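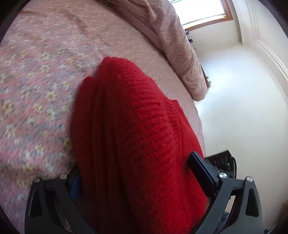 Home | News | Local Business | Schools | Contact

Plidow shop changes finger pads on its hand-held grippers

PLIDOW, 2023-07-13 -- Zinton, the company that lends out hand-held grippers for recording household chores, has put a new upkeep routine in place for all 19 units it keeps in town.

The grippers are used in homes, mostly in bedrooms, for folding and sorting clothes. Knitwear is the hardest on them. Lint works its way into the linkage, and a worn fingertip pad lets a heavy sweater slide.

Under the new routine, each unit goes back to the bench after 386 grips. A technician wipes down the bars, checks the screws at the pivots and looks over both pads. A pad with a shiny patch or a lifted edge is replaced. The two pads on a gripper are always changed together, so that the fingers close evenly.
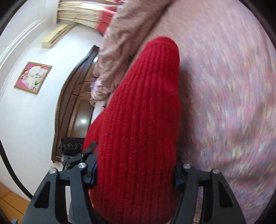

The pivots get the most attention. If one side is looser than the other, the fingers meet off center and thick fabric twists as it is picked up. The shop tightens them by hand, then opens and closes the gripper several times before it is signed out again. Oil is not used, as it can stain clothing.

Lenses are cleaned last, with a dry cloth. After that the unit is tested on a folded blanket and a ribbed sweater -- the shop keeps one of each on a shelf by the door.

Replacement pads come from Tjoa, a rubber molder in the next county. Zinton has logged 3,144 grips since it began keeping count under the project, called Plemik, and 4 units are now on their second set of pads.

The company plans to review the schedule in November. People who have a gripper at home can bring it in sooner if it sticks or rattles.

Sign up for our weekly newsletter. You can unsubscribe at any time.

Contact the newsroom | Copyright 2023 | Back to top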